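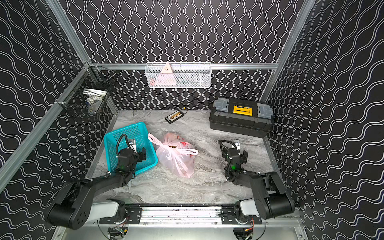

Unit 4: Fitting Out Small Spaces
Handout for the September section
Instructor: Italo Bianchini

Reading before class: Chapter 7 of the course packet, plus the floor plans for the Hedville flat. Bring a tape measure and a pencil.

4.1 Start with what is stored

Most storage problems in a small home are sorting problems. Before you draw a shelf, list what has to go on it. Group the list by how often each thing is used, and only then by type. A stew pot used twice a year does not belong next to the coffee cups just because both are kitchen items.

We use two groups in this course:
Daily: used at least once on a normal day
Stored: everything else

The Hedville household wrote down 117 items for one kitchen. Of these, 63 were in the stored group and were still taking up the best shelves. Moving them to the hall closet freed enough room that the owners dropped the plan for a new cabinet.

4.2 The reach zone

The easy reach zone runs from the knee to the eye. It differs for each person, so measure the people who will use the room. In a shared home, work from the shortest adult for the upper limit and the tallest for the lower one. Daily items go in this zone. Heavy items go in its lower half.

Raphaël Tessier's article in the packet argues for keeping the upper limit at shoulder height in kitchens. Read his section on lifting hot pans and be ready to say whether you agree.

4.3 Hanging storage

A wall holds more than people expect, and hanging things from it leaves the counter clear. The usual choices are hooks, a rail, or a basket hung from a rail. Hooks suit things with a handle or a loop. Baskets suit small things with no good way to hang. A mesh basket lets you see part of what is inside, lets air through, and does not collect crumbs. Very small items fall through or snag, so put them in a cup or a pouch first.

Check the fixing before you check the basket. On plasterboard, screw into the stud or use a proper anchor. On tile, drill slowly and without hammer action. For rented homes, ask the owner in writing.

4.4 Surfaces and pattern

Busy patterns on the wall make a crowded shelf look more crowded. Dark backgrounds make light objects easy to find and dark ones hard. Stone-look counters hide small marks, and they hide spills too. Pick the surface after you know what will stand on it.

4.5 Case comparison

Compare the Skelon and Piten apartments in the packet. Both have the same floor area. Skelon has one deep closet, and Piten has up to 7 shallow ones. Note the depth of each shelf and how many items sit behind another item.

Homework

Measure one storage area where you live. Make the list from 4.1, mark each item daily or stored, and draw the area to scale with the reach zone shaded. Two pages at most. Hand in on paper at the start of the next class.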